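Ten Days, One Bus, Not Much Sleep
December 15, 2024

The bus leaves Mulow at 6:40 in the morning and it does not wait. First thing the teenagers learn. Second thing: the seat over the rear wheel is nobody's friend.

I went along for the March trip, the one they call the Long Loop, with a notebook and the wrong shoes. Forty kids, most of them sixteen or seventeen, first time away from home without a parent for more than a weekend. Ten days, three overnight towns, one lake crossing. 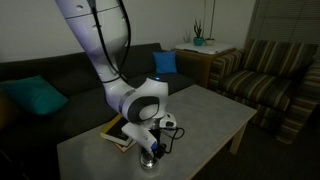
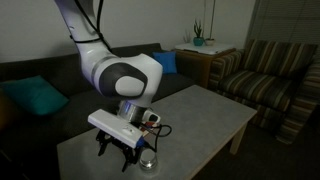 A robotic arm over a gray coffee table.

Eirlys Jarman has led the Loop since it was a church van and a cooler of sandwiches. She does the talking on the bus. Into a microphone that cuts out on every left turn, so you get half of the history of the region and fill in the rest yourself.

"They sleep through the first two hours," she told me. "Then somebody sees the water and that's it. Nobody sleeps again till we're home."

The water is at Dumard. You come over the ridge and it's all there at once, the lake, the ferry dock, the old salt sheds along the shore. Phones out. Windows down, though it was freezing. A girl from Totora who hadn't said a word since breakfast yelled something I can't print.

Dumard is two nights. The hostel is bunk rooms, six to a room, one shower per hall and it runs hot for as long as it feels like it. Bring flip flops. Bring a towel too, the packing list says so in bold and a third of them forget. First evening is a walk out to the chapel with candles, and a service for anyone who wants it. Most wanted it. I stood at the back. The singing was ragged and then it wasn't, and a boy near me cried without seeming to mind who saw.

Day three, the climb. 351 steps cut into the rock, up to the monastery where the monks still bake. The steps are uneven and there's a rope where you'd like a rail. Bread at the top, with honey, still warm. One of the brothers took questions for an hour. What do you do all day. Do you get bored. Do you have wifi (yes, in the office, bad).

Coming down is harder. My knees can confirm.

Then the ferry, which was late – then the long flat road to Kolev, which is where the trip changes. Up to there it's scenery and songs. Kolev is work. The kids spend three days with a local group fixing up the youth center: painting, hauling, digging out a drainage ditch that fills back in every winter. Lunch on the wall outside. Kolev kids turn up the first afternoon to watch, and by the second they're holding brushes.

Stavros Kneževič runs the center. Big man, soft voice, drives everyone crazy about cleaning the rollers properly. He came on the Loop himself as a teenager and says he hated it until day six.

"I was homesick. I called my mother from the post office and asked her to come get me," he said. "She said no. Best thing she ever did for me, but I was angry for a week."

Does he still see it? Every year, he says. One or two kids by the phone. He gives them a job, usually the ditch.

Evenings in Kolev are loose. Soccer in the lot until you can't see the ball. Some nights a discussion circle, which sounded deadly to me and mostly wasn't. The night I sat in they argued over whether you can forgive a person who hasn't said sorry. It went past curfew. Eirlys let it run.

Food, because parents always ask. Plenty of it. Beans, more beans, a very good fish stew at Dumard, and vegetarians do fine if they speak up on day one. Allergies go on the form, and please fill out the whole form.

Last night is back up the shore road, a bonfire, everyone says one thing they're taking home. I figured I'd duck out for that part. Didn't. A kid said he was taking home the ditch. Another said she'd talked to her roommate until 2 in the morning every night and had never had a friend like that before. Someone had lost a retainer. It was found in a shoe.

We rolled into Mulow after dark, late, the whole bus hoarse. Parents in the parking lot with headlights on. It took forever for anyone to actualy leave, they kept going back for one more hug, and a duffel bag went home with the wrong family.

Would I go again? Yes. With boots.

If you go: The next Long Loop runs in March. Ages 15 to 18. The price covers bus, ferry, beds and all meals but not spending money, and Eirlys says 76 dollars is the most any kid has ever needed. Partial scholarships are availble, ask early. Space goes quick and the waiting list does move, so get on it. Waterproof jacket, real shoes, towel. The towel especially.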